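示教编程

示教编程(又称机器人示教、演示编程)是指由人以手动牵引或远程操控的方式,使机器人完成一项作业,并将过程中的位姿、夹爪开合、受力及图像等信息记录下来,供机器人重放或用于训练控制策略的方法。其中以训练策略为目的者,习惯上称为“演示学习”或“模仿学习”;只求原样重放者,多称为“示教再现”。两者所用的操作手法有相当部分重叠,对记录内容的要求则相差较大。

目录
1 名称与范围
2 沿革
3 示教方式
3.1 牵引示教
3.2 示教器示教
3.3 遥操作示教
3.4 手持夹爪示教
4 记录的内容
5 演示的质量
6 柔性对象:以线束为例
7 局限

1 名称与范围

“示教”一词在工业机器人领域使用较早,原指操作员用示教器逐点移动机械臂并存储路径点。随着从演示数据中学习控制策略的做法增多,该词的含义有所扩大,凡由人提供动作范例的过程均可归入其中。离线编程、基于模型的轨迹规划,以及机器人在仿真环境中自行试错的强化学习,通常不列入示教编程,但在工程中常与之配合使用。

术语方面,中文文献对“演示”“示范”“示教”三词的区分并不统一。本条目以“示教”指人的操作行为,以“演示”指一次操作所留下的完整记录。一次演示自机器人离开起始位姿时开始,至任务完成或操作员主动终止时结束。

2 沿革

早期工业机器人的示教以点位记录为主。喷涂作业的路径连续而且曲率多变,逐点输入效率很低,操作员直接握持机械臂末端走完全程的做法因而较早出现在这一行业。此类机械臂较重,牵引时需断开制动或借助平衡机构,有的厂家另备一副结构相同而重量较轻的臂供人牵引,再把记录转到主臂上执行。

协作机器人普及后,关节力矩传感与重力补偿使牵引所需的力大为减小,单手即可引导。远程操控则源于放射性物料处理等人员不宜接近的场合,最初是机械联动的主从臂,其后改为电气伺服,并可向操作员反馈受力。遥操作装置与学习方法相结合之后,主从臂的用途由代替人手执行危险作业扩展到采集演示,对装置的要求也随之改变:前者注重可靠与力量,后者注重操作员能否长时间工作而动作不变形,以及各路信号能否准确对时。

3 示教方式

3.1 牵引示教

操作员握持机械臂末端或连杆,将其带到所需位置。优点在于直观,操作员能直接感到接触与阻力;缺点在于人手与人体常进入相机视野,图像不宜直接用作训练输入。双臂作业时,一人难以同时牵引两臂并控制两只夹爪的开合,一般需要两人配合,动作的协调性随之下降。

变通的做法是先牵引、后重放:牵引时只记录关节位置,随后将工件恢复原状,由机器人独自重放并采集图像。该法适用于刚性工件。绳索、布料、线束一类对象难以恢复到与先前相同的形态,重放时夹爪往往落空。

3.2 示教器示教

操作员以按键或摇杆分轴移动机械臂,逐点存储。定位精度高,适合焊接、码垛、机床上下料等位置固定的作业。由于动作断续,停顿较多,所得轨迹很少用于策略训练。

3.3 遥操作示教

操作员在机器人之外操纵输入装置,机器人实时跟随。常见的输入装置有结构与从臂相近的主臂、六自由度手柄、虚拟现实控制器和三维鼠标。主臂与从臂关节一一对应时,操作员可以直接感知从臂的关节限位,遇到奇异位形时亦较易脱离;使用手柄则需经逆运动学换算,靠近工作空间边缘时可能出现跟随迟滞。

遥操作中,操作员或直视工作台,或只看相机画面。只看画面时,操作员所得的信息与机器人策略日后所得的信息一致,演示中不会夹杂策略无从获知的依据。其代价是深度判断困难,抓取前的试探动作明显增多。部分单位规定训练期内可以直视,正式采集时须看画面。

3.4 手持夹爪示教

操作员手持一只装有相机、与机器人末端构造相同的夹爪直接作业,不涉及机械臂本体。相机位姿由视觉惯性里程计或外部定位系统推算。该法设备轻便,可以在不同地点采集,但所得轨迹不一定在机械臂的可达范围内,使用前须经筛查。

4 记录的内容

演示记录一般包括下列各项:

各关节的位置与速度;
末端位姿;
夹爪开度及其指令值;
各相机的图像;
时间戳;
任务说明与操作员代号;
结果标记(完成、部分完成、放弃)。

相机的布置以固定相机与腕部相机相配合者居多。固定相机提供工作台全貌,腕部相机随夹爪移动,在接近目标时给出近距离画面。腕部相机的视野中通常包含两指的指尖,便于策略判断指尖与目标的相对位置。标定时应使指尖在图像中的位置保持一致,更换夹爪手指后须重新核对。

指令值与实测值应分别保存。以夹爪为例,指令为完全闭合而实测开度停在中间,即表明两指之间有物。若只保存其中一项,这一信息便会丢失。受力信号亦有类似作用,但腕部力传感器的零点随姿态变化,未作补偿的数据参考价值有限。

采样频率依任务而定。桌面抓放类任务以每秒30帧记录图像的较为常见,关节信号则可高于此频率,使用时按时间戳对齐。

5 演示的质量

演示质量一般从一致性、覆盖面和流畅程度几方面考察。所谓一致,指面对相近的情形,操作员采取相近的做法。例如目标位于箱壁附近时,可以先将其拨向中央再夹取,也可以倾斜夹爪直接夹取,两种做法均属可行,但若同一操作员在两者之间随意切换,训练所得的策略可能在二者之间摇摆。通常的处理是在作业规程中指定优先做法,或在记录中标明所用做法。

覆盖面指工件初始位置、朝向与堆叠情况的变化范围。初始状态由操作员自行摆放时,容易趋于整齐。Elīna Stankevičius在为Percombe实验室编写的操作手册中规定,摆放与遥操作须由不同人员承担,摆放者不得为方便夹取而整理工件。同一手册将一批演示的规模定为300次,批次之间更换工件,并保留操作失误后自行纠正的片段。此类片段包含从偏差状态返回正常状态的动作,对策略的稳健性有益;碰撞后由急停中断的记录则予剔除。

操作员的熟练程度对结果影响显著。初学者的轨迹停顿多,夹爪反复开合,训练时需对静止段作截断处理。Percombe实验室要求新操作员先完成123次不计入数据的练习,再由Merike Strazds抽查轨迹后方可参加采集。

6 柔性对象:以线束为例

电气线束是示教编程用于柔性对象的典型课题。线束由多根导线捆扎而成,端部装有插头或端子,外形随每次放置而改变,无法用固定的抓取位姿描述。导线在箱内可能相互钩连,提起一束时带动另一束;光面塑料箱的反光又会干扰视觉检测。以演示训练策略的做法,可以绕开对导线形态的显式建模,由操作员的选择体现何处可夹、向何方提起较为顺利。

线束取放作业一般分为选取、夹持、提起、转移和放下几个阶段。选取阶段的要点在于识别最上层的一束。夹持部位以有扎带或套管包裹处为宜,该处导线收拢,截面较规则;若夹在散开的单根导线上,提起后其余部分下垂,可能越过箱沿。端子和插头一般不作为夹持部位,以免变形。提起阶段应先作短程缓慢上升,确认没有牵连后再加速。发生牵连时,操作员多以小幅横向摆动使其脱开,摆动无效则放回重夹。

放下阶段常被忽视。松开夹爪时,导线的弹性可能使线束弹开,或使细线挂在指面的纹路上。规程中一般要求下降到接近箱底后再张开两指,并垂直退出。

腕部相机画面中的线束作业如下列各图。
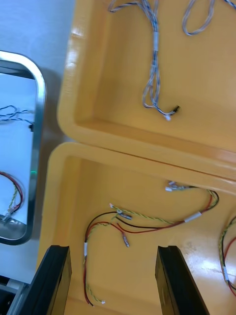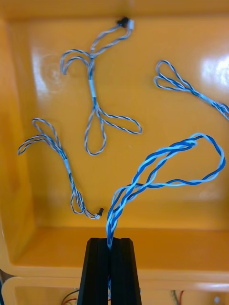
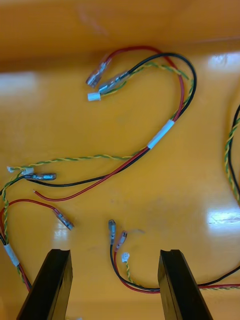
Percombe,10月

第二图中两指夹有一束深浅两色蓝线绞合的线缆,导线自夹持处向上扬起,绕成开口较大的环。第一、三图中两指张开,附近的线束含红色、黑色和黄绿双色导线。近处被提起的线缆在画面中远比箱底的线束粗大,并遮挡部分箱底,策略须能区分已夹持的对象与尚待夹取的对象,这也是夹爪开度必须与图像同步记录的原因之一。第三图的箱底有数处高亮反光,与浅色插头、套管同属亮区,单凭亮度阈值难以可靠分割。

对线束一类任务,结果标记的定义需在采集前议定。Serpil Duman主张以单束完整转移为“完成”,同时带起两束者记为“部分完成”,即使两束均到达目标位置亦然。Siobhán Dunne则主张在分色作业中另设一项标记,用于区分取错种类与多取。两种口径并存于Percombe与Flerkent两地的记录之中,合并使用时须先行换算。

演示的命名与存放也影响后续使用。Flerkent的做法是按线束种类、容器颜色和操作员代号分目录,每一目录以2000次演示为上限,超过者另立新目录;容器更换后即使颜色相同,也另行编号。

7 局限

示教编程所得的能力以操作员的做法为基础,速度通常不超过遥操作时的速度。对重放式示教可以成倍提高执行速度,但柔性对象在加速后摆动加剧,原有轨迹不一定适用。

从演示中学得的策略在遇到未见过的容器、光照或工件时,表现可能骤然下降,且其失效方式不易预先列举。常用的补救办法是在部署后由操作员于出错时接管,将接管片段并入训练数据后重新训练。接管时机过早,片段中不含真正的困难状态;过晚则工件可能已落到箱外,须人工复位。

此外,不同机械臂之间的演示不能直接通用。末端位姿可以换算,夹爪指形、指面纹路和开合行程的差别则较难消除。夹持细导线时,指尖形状的细微改变即可能影响成功率,更换手指后一般需补采一批演示。

参见:遥操作;主从机械臂;模仿学习;腕部相机标定;柔性物体操作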